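I ordered the Westia hip kit with my own money after reading one too many glowing write-ups that all used the same phrases. Paid $151 plus shipping. The surgeon's office had given me a date in October, a folder of handouts, and a short list of things to have in the house, and the kit claimed to cover the whole list in one box. It covers most of it. Whether it does so well enough to be worth the price is another matter.

Inside are a raised toilet seat, a reacher, a sock aid, a long shoehorn, a leg lifter strap, a bath sponge on a stick and a foam wedge. There's also a booklet, 17 pages, most of which is advice to ask your doctor.

## The toilet seat

Start with the seat, because it's where most of the money goes. It clamps at the front with a single plastic knob. Westia calls this "tool-free security." On our older round bowl it shifted sideways every time I leaned to one side, and leaning to one side is how a person with a new hip sits down. I tightened the knob until my hand hurt. It still moved. On the elongated bowl upstairs it was fine, but upstairs is no use to anybody in the first two weeks.

I ended up buying the Wurnus seat, with arms and two clamps, and I should have started there. It's ugly and it's heavy to clean around. It stays put.

## Sock aid and shoehorn

The sock aid works. I was ready to make fun of it, and I use it every morning. The cords could be longer for tall people. Compression stockings are a different story: you need strong hands, and the plastic trough folds up before the stocking lets go. The product page says it handles "all hosiery." No.

The shoehorn is a shoehorn.

## Leg lifter

A stiff strap with a loop at each end. The stitching on the foot loop began to fray on day 13. It never gave way, but I stopped trusting it and went back to hooking my good foot under the bad one, which my physical therapist had told me was okay in my case. Ask yours first.

## The wedge

Too soft. It's meant to keep your knees apart while you sleep, and by 3 a.m. mine was on the floor. The Bozsik pillow with straps costs more and stays on. My one complaint there is that the cover takes forever to dry.

## About those ratings

The Westia listing shows 1,167 reviews. I read a lot of them during the evenings I couldn't sleep. Plenty were written within a day or two of delivery, before any surgery, by people pleased that the box arrived quickly. Sort by the longest ones and the mood changes, with the loose seat coming up over and over. I'd like to see how many of the happy buyers still had the seat on a month later.

Customer service, handled by an outfit called Sendance, offered me a partial refund if I shipped back the entire kit, sock aid included. I declined.

## Would I buy it again

Not as a kit. Get the sock aid, shoehorn and reacher separately, and put what's left toward a proper seat. If you have an elongated bowl on the ground floor and wear ordinary socks, you might come out ahead with the box.
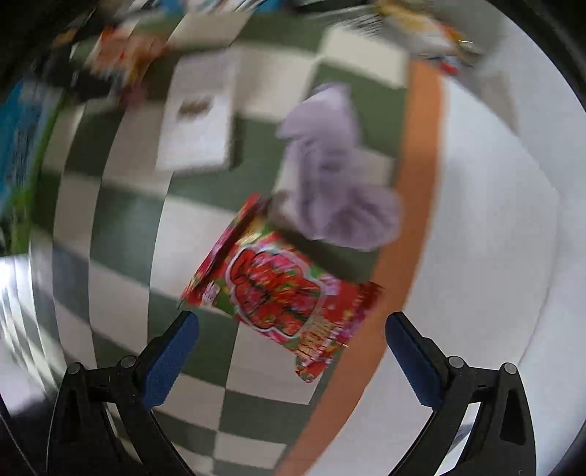 One more thing on returns: the 30 days start when the order ships. I bought mine early to be prepared, and by the time I was home from the hospital and could test anything, more than half of that was gone. Order it close to your date, try the seat on your own toilet the day it comes, and keep the carton.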